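Still no robot doing my dishes. Asked again at work, got laughed at again.

Chores update then. Lifting a flask by the neck, fine, two arms can manage that on a bench. My kitchen at Harnesden is a differnt story. Wet glasses, cutlery in a heap, a lid that fits nothing.
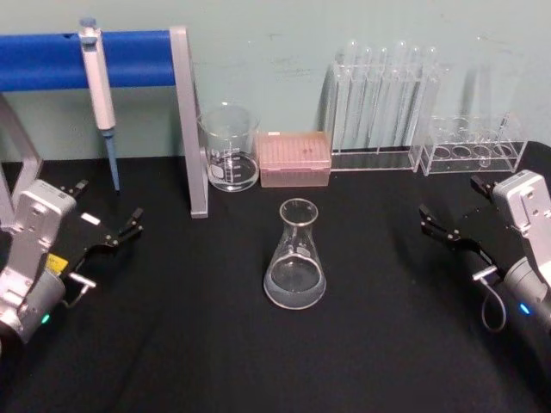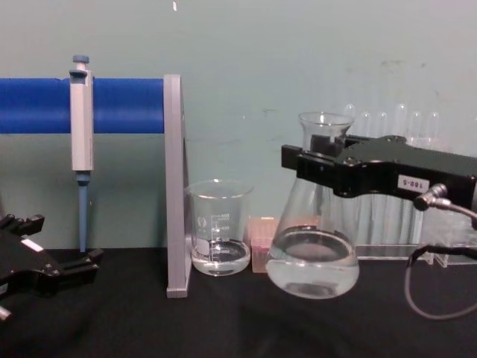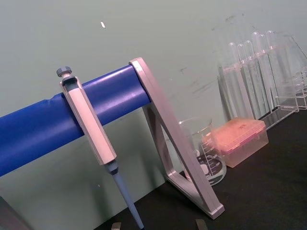
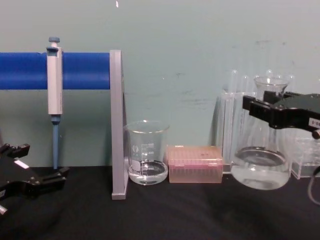

*Kwaku Mensah*

Clear glass is what gets me. I lose a tumbler on my own counter and I've got eyes. In the second and fourth ones the right gripper has the flask up off the table, liquid in the bottom. Not a huge lift. I'd still take it over the vacuum I bought in May, 400 bucks and it eats socks.

Would I let one near the good glasses? No. Mugs maybe. Pouring, wiping up, putting stuff back in the right cupboard, my guess is 11 years. My neighbour says five. Shop floor sooner, same parts all day an no kids underfoot.

Anyway, sink's full. Off I go.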